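Cuaderno de taller, celda de dos brazos
24/9/19
Planificador de pedidos: tiempos muertos y agarre del sándwich 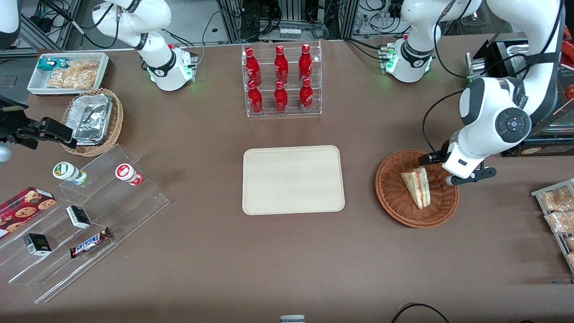 Estado de partida

Rama de trabajo: la de Plandix con el validador de trayectorias separado del ejecutor. El brazo izquierdo se encarga del cesto redondo y de la bandeja beige del centro. El derecho queda en posición alta mientras no tenga tarea asignada, para que el planificador no lo trate como obstáculo móvil en cada ciclo.

La tarea es la de siempre: sacar un producto de su sitio y dejarlo en la bandeja beige. Hoy solo el sándwich. Las botellas del expositor transparente están en el mapa de colisiones, pero no se agarran todavía.

Qué fallaba

El registro acumulado de la semana tiene 1.014 peticiones de plan. Más de 20 acabaron en tiempo agotado, y casi todas en el mismo tramo: la salida vertical desde el cesto. El planificador encontraba una solución para el brazo, la rechazaba el validador por colisión entre pinza y borde del cesto, y volvía a empezar con la misma semilla. Bucle tonto. Wanda Makowska lo había apuntado ya en su lista y yo lo había leído como un problema de percepción. No lo era, o no del todo.

Dos cosas mezcladas:

a) El cesto estaba modelado como un cilindro macizo. Cualquier postura con los dedos por debajo del borde daba colisión. Funcionaba a ratos porque la estimación de altura del borde salía baja en algunos ciclos.

b) El objeto agarrado se añadía al modelo como caja. Un sándwich triangular metido en una caja ocupa bastante más de lo que debe, y la esquina que sobra pega contra la pared del cesto al subir.

Cambios

Cesto: ahora es un fondo más un anillo de segmentos. He puesto 13 segmentos. Con menos se colaban huecos en la pared y con más no se ganaba nada y la comprobación iba más lenta.

Sándwich: prisma triangular en lugar de caja, orientado según el agarre. El fichero de formas lo genera Ladix a partir de la plantilla, así que no hay que tocar nada a mano si cambia el producto. Margen extra en la cara del envoltorio, porque el plástico sobresale y la cámara no siempre lo devuelve en la nube de puntos.

Planificador: si el validador rechaza, se cambia la semilla y se pasa el motivo del rechazo. Antes solo volvía un falso sin más información. El mensaje trae el par de cuerpos en contacto y el punto de la trayectoria.

Salida del cesto: tramo cartesiano recto hacia arriba y después planificación libre. El tramo recto se comprueba entero antes de mover nada.

Percepción

Los envoltorios transparentes siguen dando guerra. En el soporte de alambre de la derecha, la segmentación junta a veces los panes en un solo bulto. En la bandeja blanca pasa algo parecido con los paquetes transparentes de aperitivos. El expositor acrílico sale casi vacío en profundidad y las botellas rojas aparecen flotando. Para las colisiones uso el modelo fijo del expositor, con la posición de la calibración, y descarto los puntos que caen dentro.

El estante escalonado de la izquierda tiene el mismo problema, pero ahí no hay modelo bueno. He dejado una caja que lo cubre entero. Sirve mientras no haya que coger nada de él; para la chocolatina habrá que medirlo.

Prueba

Repetí fuera de línea las peticiones fallidas con los cambios puestos. Quedan 2 sin resolver. En ambas el agarre de partida está muy inclinado y el prisma atraviesa el anillo desde el primer punto, así que el validador hace bien en rechazarlas. Eso hay que cortarlo antes, en la selección de agarres.

En la celda real solo he ido a velocidad reducida. No saco tiempos de ciclo de ahí.

Pendiente

Filtrar agarres por inclinación antes de llamar al planificador.
Pasar el motivo de rechazo al panel de Dallon; ahora solo se ve en consola.
Medir el estante escalonado y hacer el modelo por niveles.
Añadir el cable negro de la zona inferior derecha como zona prohibida, o recogerlo.
Preguntar a Bednarek si la versión de octubre del controlador mantiene la misma interfaz para el tramo cartesiano. Si la cambian, el ejecutor necesita un adaptador.
Wanda: revisar la fusión de la rama, sobre todo el orden en que se pega y se suelta el objeto del modelo. Sospecho que al soltar queda un ciclo con el prisma todavía unido a la pinza.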